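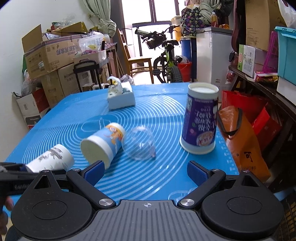 Will the arm have my spot at the bench by January, and if it does, where do I go? That came in on a card in the tearoom box at Gough, and it's the one most people want answered, so it goes first.

No, it won't have your spot. The Plinero arm is going in at the end of the cup bench, where the tipped-over and mixed-up cups land, and every person on the bench now stays on the roster. The job around the arm will change though, and most of this page is about how.

# Plinero at Gekon: your questions

Updated 23 July 2022. Covers Gough and Clemton. If your question isn't here, put a card in the box or grab anyone on the project.

### What will the arm do?

Pick up loose paper cups and lids and put them where they belong. Cups turn up on their sides, upside down, any old way, and in different sizes. Anyone who has stood at the end of the bench for a full shift knows it's the dullest reach-and-turn work we have, and it's the part that wrecks your wrists. We're pretty excited to hand that over!

It won't do printing checks, customer samples or anything with a torn sleeve. Those stay with people.

### What are the hand-held grippers for?

You hold one and do the job with it. The arm learns from recordings of people doing the task, so a cup picked up by somebody who has handled them for years is worth a lot more to us than anything we could type in from the office.

### I tried one and felt all thumbs. Is that normal?

Completely. The first session feels like eating peas with barbecue tongs. Most people settle into it after a tea break or two. Go slower than you would by hand, open the fingers wide before you come in over the cup, and squeeze only as much as you need. If you crush one, bin it and start the next.

### Do I have to tidy the table first?

Please don't. A cup lying on its side with the mouth facing towards you is a useful cup. So is one standing on its rim, or a clear dome lid you can see the mat through. Lids are the hard ones - we want plenty of those. If you line everything up like a shop display, the arm only learns to deal with shop displays.

The blue mat with the white circles stays flat on the table. Apart from that, leave things as they fell. Cartons and bags in the background are fine too.

### How much have we recorded?

1319 good recordings as of this update, nearly all from Gough. We want 2000 before the first arm trial and 3000 before it runs next to anyone on a live shift. Clemton has only just started, so if you're over there and keen, you'd be very welcome.

### Are the recordings used to check how fast I work?

No. They're stored by task and table, with no names on them, and team leaders can't open them. This was put in writing before the first session and the sheet is on the noticeboard at both sites. Hands do show up at the edge now and then, so if you'd like to wear gloves, go for it.

### Is it paid time?

Yes, at your normal rate, penalties included. Sessions run inside your rostered hours and your spot on the bench gets covered while you're away. You can say no without giving a reason, and you can stop halfway.

### What new work will there be?

Bench minder is the main one. The minder loads the arm, clears it when it drops or jams something, and decides when a cup is too odd for it. There are 8 minder places across the two sites, they're a grade up, and bench staff get first go. Training is on shift and doesn't involve any coding.

We're also after people to look through recordings and mark the duds. It's a sit-down job and would suit anyone on light duties.

### My wrists are already crook. Can I move early?

Talk to your team leader now, don't wait for the arm. We can shift you to checking or recordings straight away. Mind that the grippers have a squeeze action, so they may not suit a sore thumb.

### What if it doesn't work?

Then it comes off the bench and we go back to how we were. The trial at Gough ends in January, and the people on that bench will be asked whether it stays. Clemton won't get an arm before that's settled.

### Can I bring in cups from home?

Yes please, as long as they're clean! Takeaway cups, party cups, cartoon ones, the tall ones, all of it. There's a tub by the Gough tearoom door. No glass, and no lids with the straw still in.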